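Report on the Visit to the Pernov Assembly Hall

The delegation from the Masanja office visited the Pernov assembly hall on December 28, 2020, at the invitation of Aiguo Yao, who oversees the furniture section. The purpose was to review the small plastic table that Pernov proposes to supply for the reading rooms at Buvorura. A total of 97 tables is under consideration.

The morning was spent in the storeroom, where panels and legs are kept on separate shelves. Labels on the outer cartons were legible, but two aisles were narrow and should be cleared before any large order is packed.

Members then moved to the assembly area. The table is put together upside down, and each leg is fitted at a corner of the base. Mr. Yao drew attention to the corner joints, which he considers the most important part of the design. The delegation agreed that the printed instructions should show the joint at a larger size.
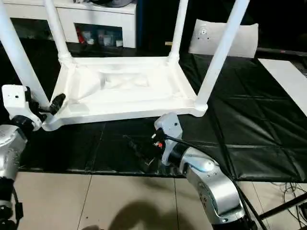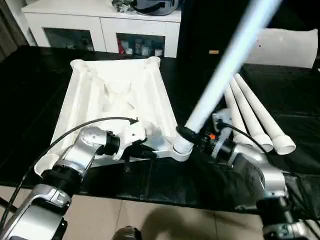 White plastic parts on the black work surface, assembly area.

Findings and Requests

The delegation found the design suitable for light use. Members asked that the following points be addressed before the order is confirmed:

The instruction sheet should be reissued with larger drawings.

Spare legs should be supplied with the order, 28 in all, packed separately from the tables.

Pernov should state in writing the greatest load the tabletop is intended to bear.

Delivery would be handled by Truteler, whose quotation has been received and is under review. A second visit is planned for May. The delegation thanks Mr. Yao and the staff of the hall for their time and for the lunch provided.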